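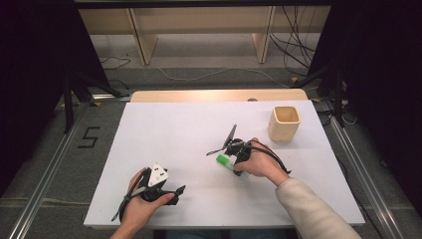
Hi all, I finally got around to sorting out my marker problem and figured I'd report back to the list. I put a white board flat on top of the little wooden table and do everything on that now, so stray ink lands on something I don't care about. The square beige cup lives at the upper right of it, and the green-capped marker is my test case, since green is the one I always lose first. I like that the cup is wide open at the top and square — the round one kept rolling into the sink whenever the cat knocked it.

Anayeli Zavala wrote on Monday:
> Does anybody store markers standing up? I bought a box of 20 for the
> Lilorbridge poster night and 6 were dried out by January. My sister
> says lay them flat, the guy at Serrano says caps down.

Anayeli, I'm with the Serrano guy. Caps down for the water-based ones, and 2 colors to a cup if you have enough cups (I don't!). Mine came from Plurkis and they're holding up fine so far. Are you still doing posters this spring? I have a spare board if you want it, you'd just have to come by Amstead and get it.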